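Chapter 14
Packing and Labeling the Small Parcel

Most of us learned to wrap a parcel by watching somebody else do it at a kitchen table, and we picked up that person's bad habits along with the good ones. I certainly did. For years I taped everything three times over and wrote the address wherever there happened to be room. This chapter slows the job down and takes it one stage at a time, from the flat piece of cardboard to the label on top, and I hope you will work through it with a real box in front of you.

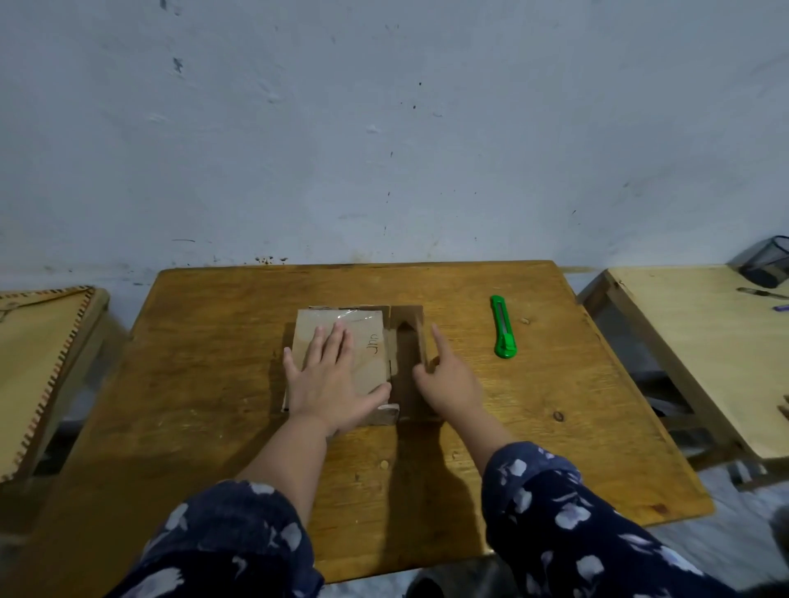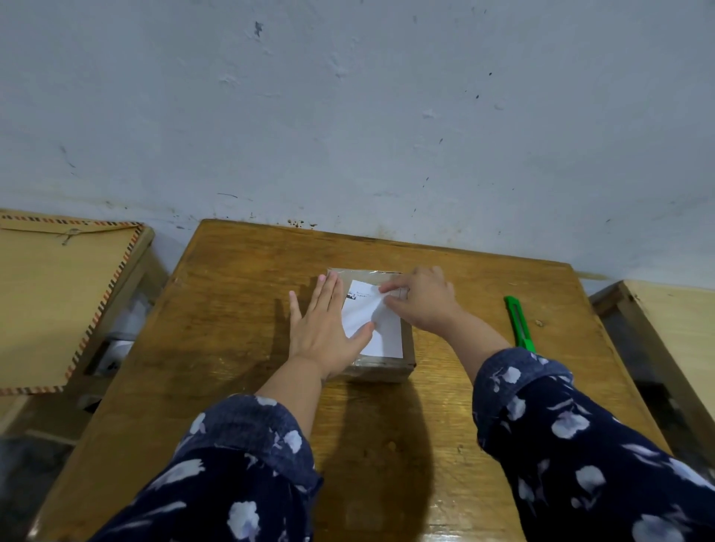

Figures 14.1 and 14.2. Hands at work on the cardboard, and pressing down a paper label.

In Chapter 13 we talked about choosing a box, and you may remember the people at the Olmont mail room, who kept every carton that came through their door and sorted them by size on a long shelf. A saved box is a fine thing (I have a closet full of them, and my family has opinions about that), but it needs a good looking over before it goes out again. Run your thumb along each fold. If the cardboard has gone soft there, or a flap bends in a place where it was never creased, put the box aside for storage and find a stiffer one for the mail.

Then go looking for old writing. Names, addresses and bar codes from an earlier trip should be covered completely or marked out with a thick pen. When the Nirkov school ran its winter book swap one February, the students mailed 43 parcels in a single afternoon, and two of them came straight back to the school with last year's labels still showing on the side. The books were fine, but everyone had to stand in line at the counter again!

Folding comes next. Bend each flap all the way back and forth once before you try to close anything, so that the crease is sharp and the corners meet. Close the short flaps first and the long ones over them. Press along the seam with the flat of your hand, lay the tape down the middle, and let it run a couple of inches over each end. Keep your cutter within reach, and slide the blade in every time you set it down, even if you mean to pick it right up again.

The label deserves more patience than it usually gets. Put it on the largest face of the box, away from the edges, and smooth it from the center outward with your fingers. A wrinkle across the street name is a nuisance, and a wrinkle across a bar code can send the whole parcel off to be read by hand.

Before you go on to Section 14.1, set aside 30 minutes for the Bayram exercise on the next page. You will need one used box, a roll of clear tape, a sheet of plain paper and a dark marker.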